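Moving the blog, and what I kept

10/8/22

The old host, Rovow, sent its closing notice in February and I left it until last month. I had 125 posts sitting there, going back to when we first moved to Gernden, and no copy of any of them. If you have a blog on a small host, go and make a backup before you read the rest of this.

The export tool gave me one large file with the text in it and none of the comments. Dates came through, but in the wrong order, and every apostrophe had turned into a question mark. I fixed the first 27 posts by hand over three evenings, then found a free program called Terkow that does the lot in one go. I wish I'd looked for it first.

Pictures had to be saved separately. They come down in batches of 5 and you have to wait for each batch to finish before asking for the next.

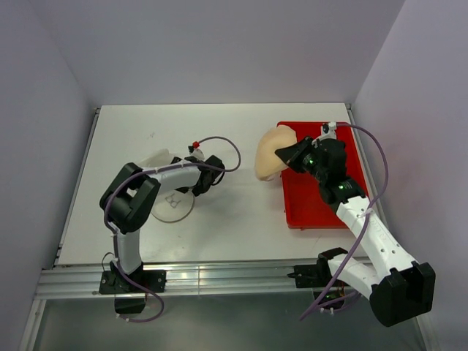
My sister reckons I should have let the whole thing go and started fresh. She asked who was going to read a post on gutter cleaning from that long ago, and I said I would, probably in autumn when the gutters need doing again.

I did throw some out. Anything that was only a link to somewhere else went, along with the weather complaints and a long argument with myself over which heater to buy. The Setiawan recipes stayed, all of them, as I still cook from those pages and I've never written them down anywhere else. The peanut sauce one has the wrong amount of tamarind in it – use half – and I'll correct it when I get to it.

The new place costs $3 a month and the search works. The colours aren't what I'd have picked and I can't change the font on the cheap plan, but I can live with both. 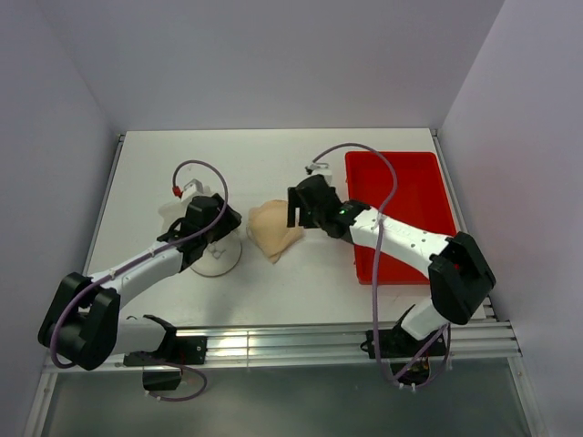
Comment from a reader: Did the old addresses carry across? I had your sourdough page bookmarked and it just goes to an error now.

They didn't, sorry. The sourdough page is under Baking in the new menu, and I've put the old titles in an alphabetical list at the bottom of the home page.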